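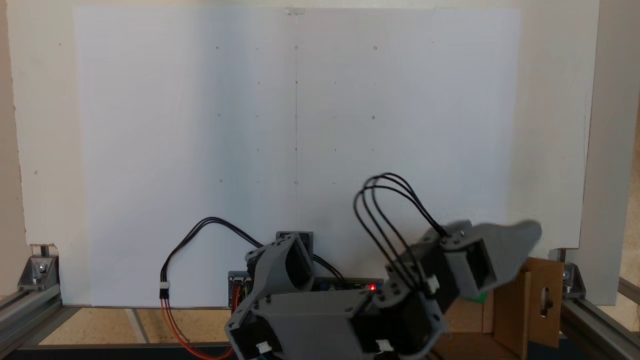
The Neltidine desk arm is sold by Kalinowski as a kit for schools, repair shops and small workrooms that wish to find out, at modest cost, whether a machine can take over simple tidying and sorting. The Raltcombe workshop panel was asked to judge it on that claim alone. The review was led by Dušan Murín, with bench work by Witold Pawłowska. In its favour, the arm is built from printed parts and ordinary screws, so a broken bracket can be replaced without sending the unit away. Less welcome is the wiring, which loops high over the arm segment on its way to the gripper. In a household, wires left in the open like this would catch on cups, sleeves and drawer handles, and the panel considers that a cover should be supplied.

**Price as tested:** 475, including the power supply
**Assembly:** one working day, two people
**Control software:** Inport, supplied with the kit

## The chores set

The panel chose work that a child of six would manage without instruction: picking up a small object, carrying it a short distance and putting it into a box. Each task was tried 40 times with the object in a marked position, and the same number of times with the object set down at random by a member of staff. The arm was not told which to expect.

With marked positions the results were respectable. Small, firm objects were lifted cleanly and released where intended. With random positions the results fell away sharply, and cloth was a failure throughout. A folded duster was pushed across the table on most attempts and dropped on nearly all the others.

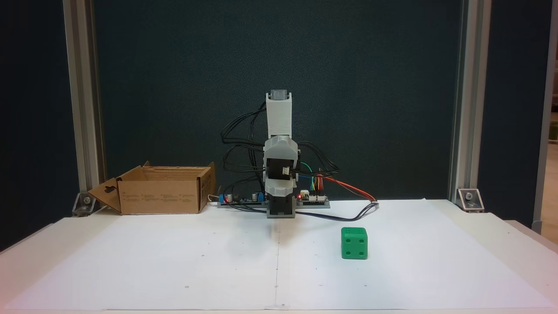
*Workshop Review, issue 470, p. 3*

A green die with rounded edges proved a fair test piece. It is light, does not roll far and can be gripped on any pair of faces. The open cardboard box was a harder matter. Its flaps fold outward and take up room on the table, and the arm must clear them before it lets go. Pawłowska notes that a person would simply press a flap down with the back of the hand, a movement that the Inport software does not offer.

Paper sheets with small dots as reference marks cover the tabletop. Such preparation is reasonable on a workbench. It is less so in a kitchen, where the user would need to lay out and measure the surface before the machine could clear it.

## Finding

The panel recommends the kit for teaching and for light, repeated shop-floor sorting where parts arrive in the same place each time. It does not recommend it for household chores in its present form. Murín wishes it recorded that the arm was never unsafe during the trial – it was slow, and it stopped when told to. A further review will be considered when Kalinowski issues the revised gripper.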